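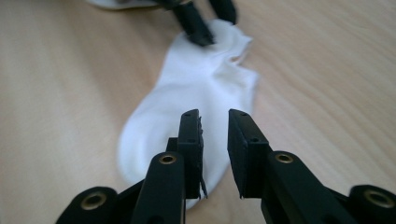

1 min read -- 3 replies

White cotton socks turning gray, hard water, front loader

Posted in Laundry & Fabric Care by pelham_rd

Low-cut white socks go gray after 3 or 4 months. Machine is a Tronel front loader, 2,909 cycles on the service counter. Detergent is Stendix powder at the dose printed for soft water. Supply tests at around 200 ppm hardness. Wash temperature is 105 F, mixed load. Is this the detergent or the machine?

drumfilter
Dose first. At 200 ppm you are well into hard water, and the soft-water line on the box is too low. Calcium ties up the surfactant and the soil settles back on the cotton. Go to the hard-water dose, wash whites alone, and raise the temperature to 140 F if the care label allows it. Elastic in the cuff wears faster at that setting -- check the label for spandex content. Run an empty hot cycle and clean the door gasket before you start.

k_oster66
bleach

Allwood Tenant
Chlorine bleach is a bad idea on anything with spandex, it yellows. Use oxygen bleach, soak overnight in warm water, then wash as normal. Turn the socks inside out. I had the same graying in a Coman top loader, so I would not blame the machine. Took two soaks before the soles looked any different, and the toe seams never fully came back.

Marked as solved by pelham_rd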